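Limum cell review, minutes
Saturday, 10.00, Watura workshop

Present: Nayeli Ochoa (chair), Meléndez (controls), Jarko (mechanical)

1. Previous minutes
Accepted with one correction: the spare wrist servo was ordered, not received.

2. Wrist fault on the cable-handling task
Meléndez reported that the left wrist servo tripped on overload at run 74 of the overnight set. The arm stopped but the right arm carried on with its programmed pull for 2 seconds before the supervisor halted it. The load was a mixed bundle of black and white cable held between the two grippers. The logged servo temperature at the trip was 89 degrees. No one was inside the marked area.
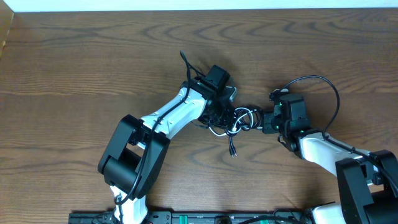 Jarko considered the overload a result of the pull itself. Both arms are position controlled during separation, so if a loop snags, each arm resists the other until one side trips. Meléndez agreed but noted that the delayed stop was a separate fault and the more serious of the two. A trip on either arm should hold both. The stop signal is at present passed through the task program, which was waiting on a motion command.

Ochoa asked whether the emergency stop was affected. Meléndez confirmed that it cuts power to both arms directly and was tested after the event.

3. Decisions
Unattended running suspended until the linked stop has been tested on both arms.
Pull force limit to be lowered for all bundle tasks.
Wrist cable routing to be checked for wear before restart.

4. Actions
Meléndez: move the stop signal out of the task program; repeat the trip test 4 times per arm.
Jarko: inspect left wrist gears and cabling; chase the spare servo.
Ochoa: enter the event in the safety log.

Meeting closed 10.50.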